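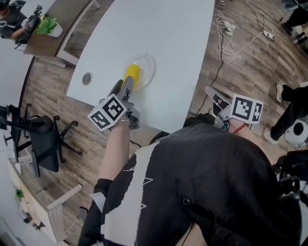
A glass bowl on the white table at Riviere.

Part-time kitchen assistant – Riviere community cooking school

Posted June 29, 2018

Riviere runs evening cooking classes for adults in Virnlow. We are looking for a kitchen assistant for the fall and winter terms, with a possible extension after January.

The job is 10 hours a week, spread over 3 evenings. You will work with our lead instructor, Agathe Maillard, and report to Hervé Leblanc, who manages the building and the class schedule.

Duties
Setting out ingredients and bowls before class
Washing and cutting vegetables
Helping students find equipment and use it safely
Running the dishwasher and wiping down all work tables
Checking the pantry and writing the weekly shopping list
Taking out trash and compost at the end of the night

What we need from you
You should be comfortable on your feet for a full evening and able to lift a stock pot. A food handler card is required by your first shift – we will pay the fee if you don't have one. Restaurant experience is helpful but not required. Spanish or French is a plus.

Classes have roughly 27 students, so the room gets loud.

Pay is hourly and depends on experience. Dinner is included on class nights. Street parking is free after six.

To apply, send a resume and a short note about your kitchen experience to Faustine Sabatier at the school office, or drop both off at the front desk. Please list the evenings you cannot work. Interviews will be held at the school and include a short paid trial shift.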